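Stosov Boarding and Daycare
Progress report to the Folico Fund, period ending 29th February

Kennel building

The new partition walls are up in the small dog wing and the drains have been relaid. Inspection of the drains is booked for March. We lost more than 15 boarding nights while the water was off, and moved those dogs to the Drirkar site at our own cost.

Gates are still outstanding. The supplier sent left-hand hinges for the whole order and has agreed to replace them. Until then we are using the old gates on the outside runs only.

Bedding and laundry

The second washer is in and working. We spent $1,000 of the equipment line on it, plus $200 for the vent. Staff now change bedding at the morning clean and again before lights out if needed. Fleece pads are holding up better than the foam ones, which get chewed at the corners. We do not plan to buy more foam.
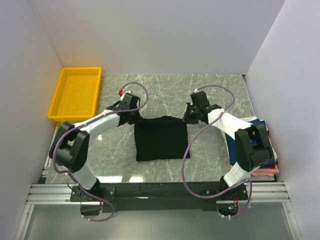
Staff training

All kennel staff have finished the first half of the Hayashi handling course. The second half covers feeding disputes and dogs that guard their crates. Two evening staff still need a date for it.

Intake forms

The new form asks about medication, last meal and any history of bloat. Owners fill it out at the desk, and drop-off is slower in the mornings as a result. We would like to move it online and will send a quote.

Budget

Spending is on plan apart from the vent. We ask to move $40 from signage to cover the extra hose fittings.

Next period

Hang the gates, finish the course and reopen the small dog wing.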